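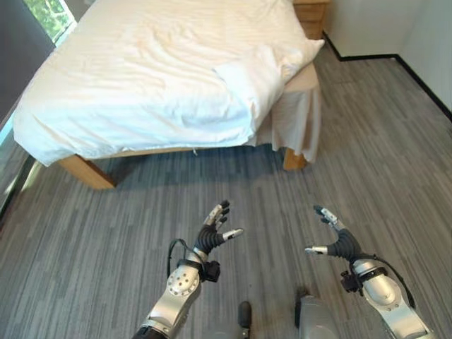

Duvet keeps sliding off one side of the bed

Babak Vahidi
I look after 8 guest rooms at a small place in Ristcombe. The beds have white duvets with a beige skirt underneath, and by morning one side is hanging nearly to the floor while the other barely covers the mattress. When I pull it straight it wrinkles right across the middle. Is there a way to do this without taking everything off?

Rostislav Urban
Start at the foot, on the side that hangs lowest. Take a fold of the cover near the middle of the bed, lift it so air gets under, and draw it toward you a little at a time.

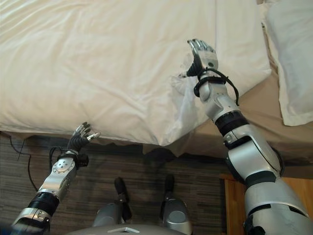

Lift a fold near the middle before pulling on the edge.

Then go around and do the same from the other side. Check that the drop matches left and right before you touch the pillows. If the wrinkles stay, the filling has probably moved inside the cover – undo the closure, find the two far corners, and shake it out. Corner ties help a lot. I sewed them into 20 covers one winter and have only had to redo a couple. Keep the skirt flat under the mattress or it will creep out with the duvet.

wamow_7
Get a bigger duvet. Ours was too narrow and that was the whole problem.

Babak Vahidi
Thanks, the corners had come away inside. Going to try ties.

Related
Bed skirt won't stay put on a wooden frame
Isaksson duvet cover – which size for a queen?
Getting creases out of curtains without an iron
Best way to wash feather pillows in Poltport hard water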